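"The dishes are easy, the doors are hard"

Jan 5, 2023

When I arrive at the office of Ravn, Villads Hjaltested is making tea and looking for a clean cup. He has worked with household robots for many years, before that he built sorting machines for a warehouse at Soden, and he speaks slowly, as a person who has been quoted wrongly before.

I ask him first the question that my readers always send me. When can we buy a machine which does the kitchen?

"You can buy one that does a very small part of the kitchen," he says. "It will be slow and you will stand next to it. I would not give it to my mother."

The progress is real, he tells me. In June his group had a list of 18 chores, and the arm could finish 2 of them without help. Wiping a table was one, putting cups on a shelf was the other. Today the list is the same and the result is better, but he does not want to give a number before the tests are repeated in a home that the machine does not know.

"In our own kitchen everybody looks clever," he says. "Then you go to a flat where the fridge opens to the other side."

The word he uses most often in our talk is "door". A door moves on its own path and the hand must follow it. If the hand pulls a little to the wrong side, it slips, or the whole appliance comes forward on the worktop. A person feels this in the fingers and corrects it before thinking.

I mention the shop floor, where the machines have been at work for a long time. He agrees, but only partly. At Merketti, a shop chain he has advised, the plan was to let a robot fill the shelves at night. The shop has roughly 3,000 different products. The robot was good with boxes. With soft bags and with tall bottles it had trouble, and the night staff kept their jobs.

"I was glad for them," he says, "and a little sad for us."

Much of the present work is teaching by showing. A person does the chore with a gripper held in the hand, again and again, and the program learns from the recordings. For the microwave oven alone they have 448 recordings. I ask if this is boring work. He thinks about it for some time. 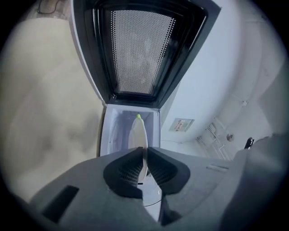

A bottle in the microwave, between the fingers of the hand-held gripper.

"Yes," he says. "But you begin to respect the chore. To put a thing in a microwave you must open, hold, reach inside, let go and come back without touching the door. My son does it while he looks at his phone."

The competitor Banitz has promised a home robot soon. Hjaltested does not want to comment on the date – he only says that he would like to see it work in a narrow kitchen.

And at his own home? He has a dishwasher, bought second-hand, and he fills it himself every evening. His wife, he says, puts the plates in the other direction, and they have not agreed on this yet.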